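**Bravlow Case Binder, for asylum and immigration paperwork**

If you've ever carried a family's whole immigration file in a grocery bag, you'll get why we love this thing so much. The Bravlow is a zip-around binder with 12 tabbed sections, sized so that passports, hearing notices and letter-size forms all lie flat without folding.

The tabs come blank, with a sheet of printed labels in English, Spanish and Haitian Creole. Stick them on in whatever order your lawyer likes! Our own order starts with hearing notices, then receipts, then ID copies, and leaves the two back tabs for country reports (those get thick).

- Holds 182 sheets with the zipper fully closed
- 11 clear sleeves for originals you don't want punched
- Wipe-clean Doucette cover, navy or gray
- Shoulder strap unclips for security lines

New since July: the Stirnidden date card, a stiff insert at the front where you write the next court date, the judge's name and the filing deadline in big letters. It's such a small thing - and it's the page people flip to most.

Refill tabs and sleeves are sold separately, and they also fit the older Illside binder.

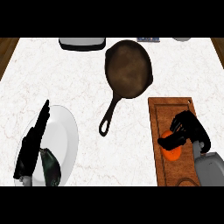
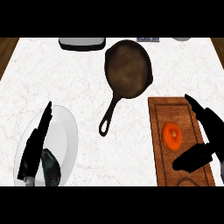 One legal aid office in Illside wrote back that the tabs hold up well, but asked for a second date card, as siblings in the same file often have different hearing days.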